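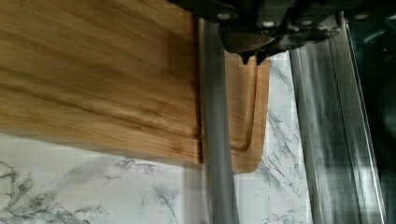 Do you really need to oil a bamboo cutting board every month? Mine has gone a lot longer than that between coats and it's still flat, so I'd say oil it when it looks dull and ignore the calendar.

Home Kitchen Garden Grumbles About

I've been reading care leaflets again, which always puts me in a mood. The one that came with my big board from Flaltstead runs to 10 steps, and four of them involve buying something else from Flaltstead. There's a conditioner, a cream to go over the conditioner, and a special cloth. The cloth is a cloth. I already have cloths.

I'm not against oil. A dry board feels rough under your hand and goes a sad beige colour, and a wipe of food-grade mineral oil brings the honey brown back in a minute or two. What I don't believe is that my board needs a tin at $31 when the plain bottle from the chemist does the same job. I bought the Metik tin once to be fair to it. It smelled nicer. I put it on one half of a board and the chemist's oil on the other, left both for 30 minutes, wiped them down, and by April I couldn't have told you which half was which.

Then there's the juice groove. I was suspicious of those for years, and I still think most of them are too shallow to hold what comes out of a roast chicken. For tomatoes and a bit of watermelon they're fine. The trouble is cleaning them, particularly around the curve at the corner, where a sponge skates straight over the top. An old toothbrush gets in there. If you chop mostly bread and onions, buy a board with no groove and save yourself the bother.

The claim I trust least is that bamboo is "naturally antibacterial", which seems to be printed on every sleeve in the shop. Maybe there's something in it. I'm still going to wash the thing with hot soapy water after raw meat, and I'd be wary of anybody who tells you their board lets you skip that.

What I'll admit does matter is how you dry it. I ruined a Prudow board by leaving it flat on a wet bench overnight, and it came up in the middle like a saddle. Now they go on their edge in the rack, with a gap between them. They don't go in the dishwasher either. I've tested that one too, and the glue lines opened up.

A reader asked whether it's worth sanding an old one. I'd try it before replacing it. Start with something coarser if the knife marks are deep, finish with 200 grit, wipe off the dust and then oil it. You may find it comes up better than you expected, or you may find it was a cheap board all along.

Next I'm looking at knife sharpeners, and I have my doubts.

Contact | Copyright Grumbles from the Kitchen Bench | Back to top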